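Come play with toys for pay: we need people to teach a robot hand at Brernholm

Hi all! I run the demonstration sessions for the grasping project at Brernholm, and I'm looking for people who can spare a couple of hours in September to show a robot how to pick things up. You don't need to know a thing about robots. If you can put away a kid's toys without losing your temper, you're pretty much qualified.

So what would you be doing? You sit down at a big round table, we strap a jointed glove onto your right hand, and you pick stuff up and put it down again. And again. And again (bring patience, I'm serious). The glove keeps track of how your hand moves and how your fingers close, and later on we use all that to train the hand. We've got soft toys and balls, and a few odds and ends that I keep adding to whenever I pass a thrift store.
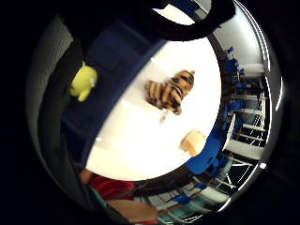 Tiger on the table, seen from the hand tool.

The project is called Tekness and it's based at our Jaltville site, up on the second floor. We want 3,000 good demonstrations before we start training properly, and so far 61 people have come in and done a session, which I'm thrilled about. But most of them were students from the same two departments and I'd love a better mix! Older folks, people who work with their hands, people who garden or sew or fix bikes, come on in. Everyone grabs a ball a little differently and I want all of it in there, the fussy grabs and the sloppy ones too.

A session is 2 hours with a break in the middle. There's coffee, and the cookies are decent most days. First I'll walk you through the glove and let you mess around with it until your fingers stop feeling weird (it's a bit stiff, you'll notice it mostly in the thumb). Then we go through the task cards one at a time. A card might say something like "pick up the ball, set it down to the left, let go." If you drop something, just pick it up and keep going, I mark the drops on my sheet and we keep those recordings as well.

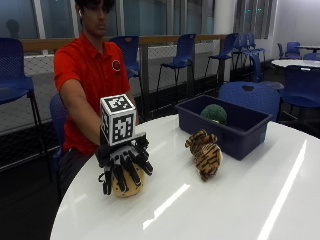

Do I have to be good with my hands?
Ordinary is fine. You need to be able to sit at a table, close your fingers around something the size of a tennis ball, and let go of it when the card says so.

A few things I have to ask for. You should be 18 or older, and for now you'd need to do the tasks with your right hand, as that's the only glove we've got working (lefties are welcome if you don't mind going slow, and I'm pushing for a left one). Please leave rings and watches off that hand. Long nails are a problem with the finger pieces, sorry! We do record video while you work and your face may be in it, so there's a consent form to read and sign first, and you can stop whenever you want and still get paid for the full session.

Pay is a flat 109 dollars per session, sent by bank transfer after your visit. You can do a second session if you liked the first one, but please leave a few days in between so your wrist gets a rest.

To sign up, fill in the sheet at the Brernholm front desk or leave a comment under this post and I'll get back to you. Tell me which afternoons work for you and whether you have any trouble with your wrist or fingers. I go through the list every Friday and send out times after lunch. If you're coming by car, park on the Demirtaş side of the building, the other lot fills up early.

Comments

bikefixer: Did this last month and it was way more fun than I expected. My hand was tired though, take the break when it's offered.

quiltinglady: I have mild arthritis in two fingers, is that a dealbreaker? I can do afternoons.

Reply from the author: Not a dealbreaker at all! Put it on the sheet and we'll try the glove on first before you commit to anything.

mo_r: is the 109 before or after taxes

Reply from the author: Before. The form you get has the details on it.

latte4: signed up at the desk today, can my sister come in the same slot?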